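Storing Celebrity Magazines and Signed Photos at Home
Household tips from the Grostside Fan Archive, updated November 2023 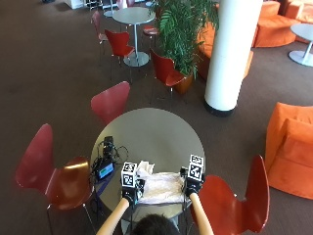
Entertainment weeklies are printed on thin coated stock, and the covers stick to one another when stacked under weight. Sort them before anything else. Pull out issues with loose staples, torn spines or perfume samples, and keep those apart. Work on a clear table with a smooth top. A plastic sheet spread flat in front of you, like the translucent one on the round gray table, keeps magazine covers off the bare surface, and a crumpled tissue within reach will lift dust from a cover without scratching the gloss.

Perfume strips
Cut these out with a craft knife or tear them along the glue line. The oil migrates into the facing page within a few months and stains it yellow. A premiere special of Maihi in our holdings lost 2 pages of red carpet pictures this way.

Signed photos
Marker ink stays soft on glossy prints for longer than most people expect. Leave a newly signed photo face up for 20 hours before sleeving it. Use polyester sleeves – soft vinyl pulls the ink off. Do not write on the back in ballpoint. A pencil note on a paper slip behind the print is enough.

Boxes
Stand magazines upright, spines down, with a board every few inches. The archive holds 3,521 issues, and the 617 that were once stacked flat show the most cover damage. Lirkora document boxes fit standard weeklies. Oversize fashion titles need the Wivach flat case, filled no more than halfway.

Newsprint clippings
Gossip columns and interview clippings from newspapers are acidic and will brown whatever they touch. Photocopy them onto plain white paper, file the copy with the magazine, and keep the original in its own envelope.

Location
An interior closet is better than an attic or garage. Keep boxes off concrete floors – two lengths of scrap lumber under each row will do. Check for silverfish in October, before the heating comes on.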